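3.2 Comparing the two controllers on the hanger task

After the block-stacking runs in January we moved both controllers to the garment rack. The task is to take a hanger by its hook and lift it clear of the rod. Everything was done in simulation, with the two-arm table model that Brendcombe students have used before us. We call the controllers Niazi (position only) and Sisotgate (position with a force limit at the fingers).

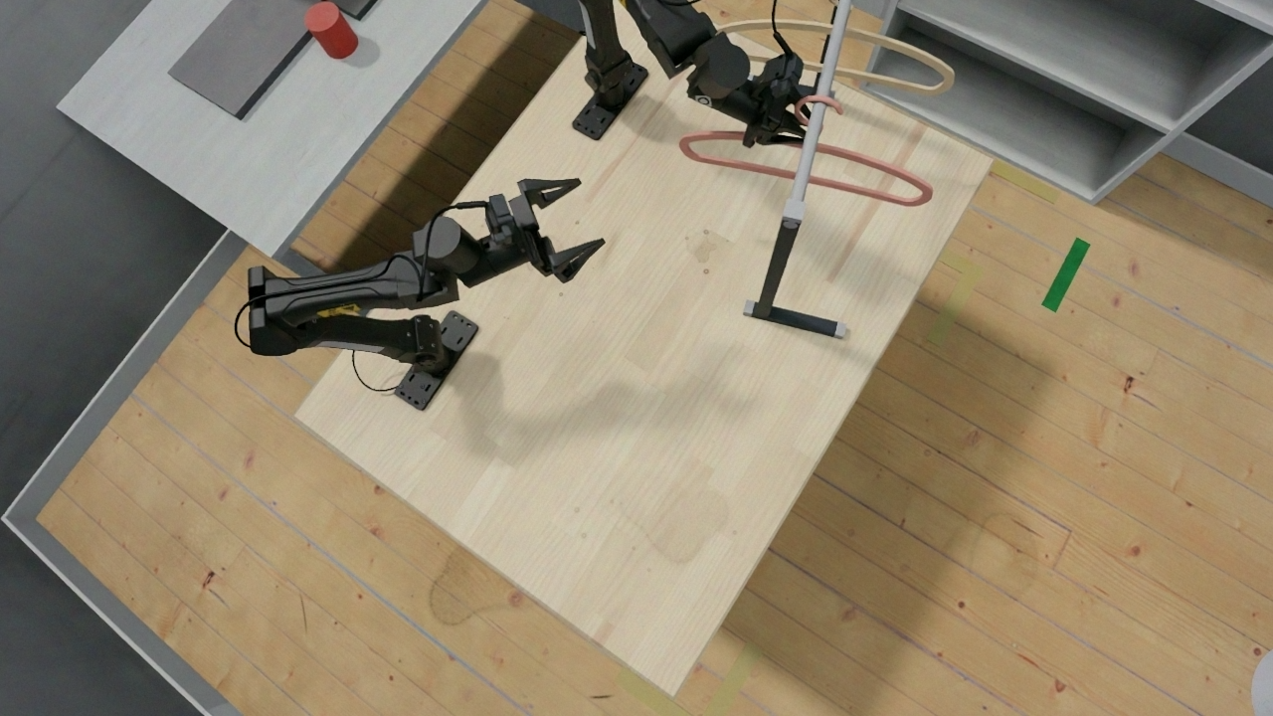 Each controller was given the same start poses, 133 in all, and only one arm was allowed to touch the rack. The gripper model was the same throughout, so any difference should come from the control side. Shuk-fan Tsai wrote the reset script and I ran the trials and kept the log.

Niazi was quicker to reach the hook but tended to push the hanger along the rod when the approach angle was poor. Sisotgate stopped earlier on contact and tried again, and this cost time. We had to throw out two runs where the physics became unstable — both were repeated with the same seed.

The overhead camera was not much use for judging the grasp, as the wrist joint often hid the fingers. The close view was better for this and we used it to label every attempt by hand. 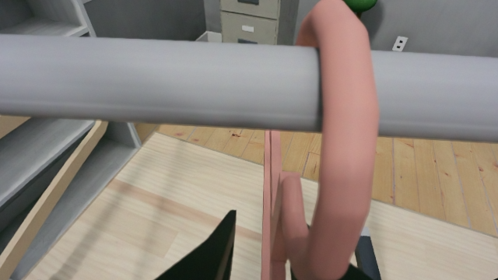
Source: simulation render, A. Dogar and S. Tsai, Brirville project

Labelling took longer than the runs. We ended up with 519 usable close-view clips out of 754, and the rest were dropped where the two of us could not agree on the moment of first contact.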